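Visite du site de Seritz à Borgate : la gestion des contrats sans papier

La visite commence à 9 h au rez-de-chaussée, par le service des entrées. Seritz édite Iler, un logiciel de circulation documentaire destiné aux services achats et juridiques. Un contrat y est importé, découpé en champs, puis envoyé aux valideurs selon une matrice de délégation. Warrick Ellery, responsable du produit, ouvre le modèle le plus utilisé : 41 champs, dont trois obligatoires avant tout envoi.

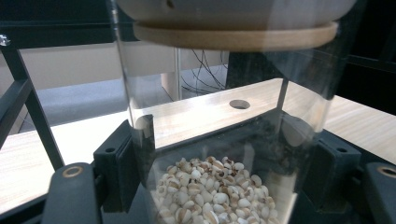
Les règles de validation sont écrites dans un éditeur à conditions imbriquées. Un seuil de montant déclenche une seconde signature ; une clause modifiée renvoie le dossier au juriste. Chaque changement d'état est horodaté et inscrit dans un journal en écriture seule. L'export se fait en PDF signé ou en JSON - le format XML a été abandonné en janvier.

Le client présenté, Whitcombe, exploite 344 modèles répartis entre ses filiales. La reprise de l'existant a été la phase la plus longue : doublons, versions divergentes, annexes numérisées sans couche texte. Les annexes passent désormais par une reconnaissance de caractères, avec contrôle manuel sous un seuil de confiance fixé par modèle. 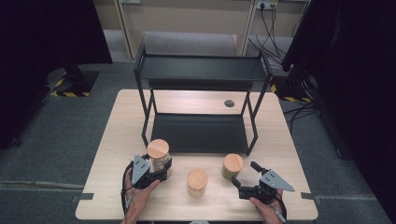 Table et présentoir noir à deux niveaux, trois bocaux à couvercle rond en bois.

L'après-midi porte sur les connecteurs. L'annuaire d'entreprise est synchronisé toutes les 40 minutes, délai jugé long par plusieurs visiteurs en cas de départ d'un signataire. Ellery indique qu'une révocation immédiate existe par l'API, mais pas encore dans l'interface d'administration. La question de l'archivage à valeur probante est restée ouverte : Iler s'appuie sur un tiers, dont le contrat est en cours de renégociation.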